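Tarstead House – Household Diary
Tuesday, July

The morning was given to the linen. Delivery from the Aguirre laundry came at 11, later than the standing arrangement, and the sacks were brought through to the long room for sorting. The count on the docket was 400 pieces. The sorting was not finished by midday and will be resumed tomorrow.

The condition of the small cloths remains a concern. Several have lost their hems at the corners, and three were set aside for the rag drawer. The Rulurine cloths purchased in the spring have kept their shape better than the older stock, although they crease heavily if they are left in the sack overnight. It was decided that sacks should be emptied on the day of arrival, whatever the hour.

The method of folding was reviewed once more. The present practice is to lay each cloth flat on the dark table, smooth it from the middle toward the edges, fold it in half, and then fold it in half again. Cloths that have pulled out of square are to be matched at the front edge only, and the remainder allowed to fall where it will. The earlier practice of folding in thirds has been given up, as the piles leaned and would not sit on the Kirlow shelves without slipping forward.

Small items continue to arrive caught up in the wash. Tissue is the most frequent, followed by buttons – this week there were 3, all of the same pattern, now in the saucer on the sill. Anything found is to be picked off before the cloth is folded, and the cloth shaken out at the back door if lint remains.

Ironing was not attempted. The board cover is scorched near the narrow end and a replacement has been requested from Aguirre, together with a fresh supply of docket slips. Until it arrives, the table linen will be pressed at Kirlow and returned with the Tuesday delivery.

The afternoon was close and the windows on the yard side were left open until supper. The lower shelf was wiped down and relined with plain paper. Lavender bags were left for another day.

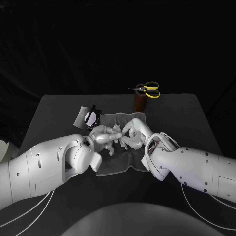
Gray cloth on the table, still wrinkled.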